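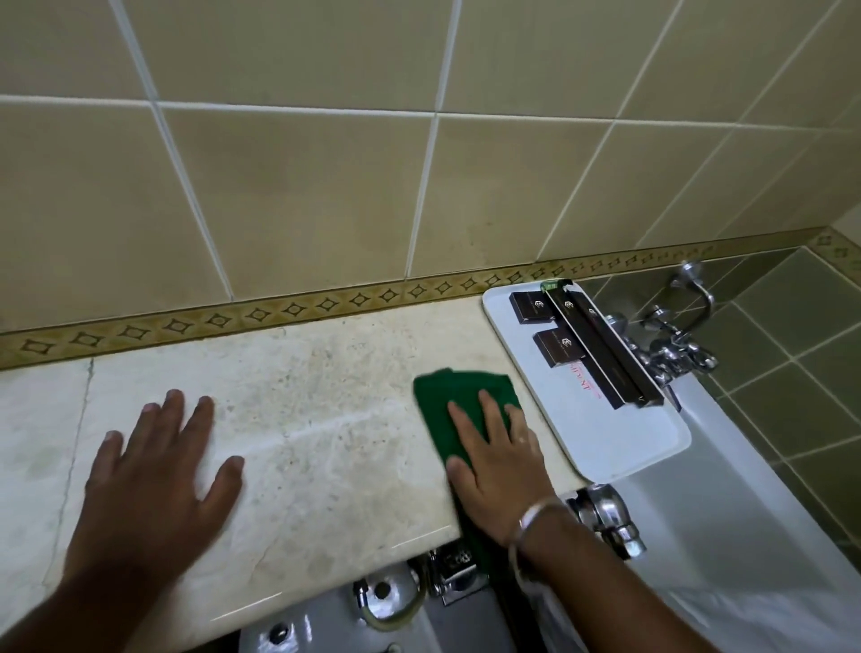 The dog had been at the Ludham shelter for 149 days when Viktória Szűcs signed for him. His card said Kruger, male, neutered, hound mix, good with cats, unknown with children. Under "Notes" somebody had written "slow" and underlined it.

"Slow how?" she asked.

"Slow to come around," said the man at the desk. His name tag said Levente Erdős. "He'll get in your car. He'll eat your food. Give it until spring before you expect anything else."

The fee was 100 dollars. She paid with a check and he gave her a folder, a bag of kibble and a blue leash that had been chewed at one end and knotted. Kruger walked out to the parking lot beside her and stood at the car door looking at the tires until she lifted him in.

It was 40 miles back to Onmont. He didn't lie down. Every time she checked the mirror he was looking out the rear window at the road they had already driven.

At home he went through the rooms once and chose the bathroom. She had bought a bed for him and put it by the radiator in the kitchen, and he stepped over it on the way. He lay down on the floor between the tub and the door and put his chin on the bath mat. When she needed to get in, he stood up, waited in the hall, and went back after.

"Is he sick?" her sister asked on the phone.

"No. He likes it in there."

"What does he do?"

"He lies down."

"All day?"

"He goes out when I tell him to."

In November she moved the bed into the bathroom. It took up most of the floor and she had to brush her teeth with one foot on the edge of it. He slept beside it for nine nights and then one morning he was in it, curled tight, with his back to her. She brushed her teeth in the kitchen.

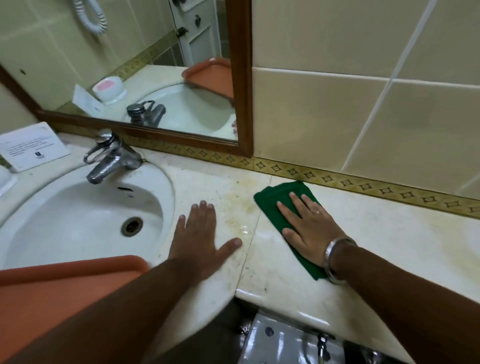
She started reading to him because she had run out of things to say. She sat on the edge of the tub with the Grunier seed catalog, which was the only thing in the mail, and read him the beans. Then she read him the squash. He didn't look at her, but his ears moved when she turned a page. After the catalog she got a library book about a shipwreck. It was 371 pages long and not very good, and they did ten pages a night, after his supper.

Levente Erdős called to check on the placement. The shelter did that at two weeks and again at six.

"Eating?"

"Yes."

"Any accidents?"

"One, the first night."

"Is he coming up to you?"

She looked down the hall. She could see the tip of his tail past the door frame. "No."

"You can bring him back," he said. "People do. We don't hold it against them."

"I know. It's in the folder."

"I have to say it."

"We're on page 200," she said, and then had to explain about the book, and he was quiet for long enough that she thought the call had dropped.

"I used to eat my lunch in his run," he said. "Bologna sandwich. He'd take the crust if I put it on the floor and looked the other way."

She bought bologna. She didn't tell her sister.

The snow came early and the power went out just after supper, in the middle of a chapter. She sat in the dark for a minute, then felt her way down to the kitchen for the flashlight. The one in the drawer was dead. She found the candles but not the matches, gave up, and lay down on the couch in her coat with the book on her chest.

She heard his nails on the hall floor. They stopped at the kitchen, and she heard him drink. Then they came on again, across the boards and onto the rug, where they made no sound at all.

She kept her eyes on the ceiling. He breathed through his nose. After a while something bumped the book, and then bumped it again, harder, so that it slid off and hit the floor.

"I can't see to read it," she told him.

He lay down on top of it.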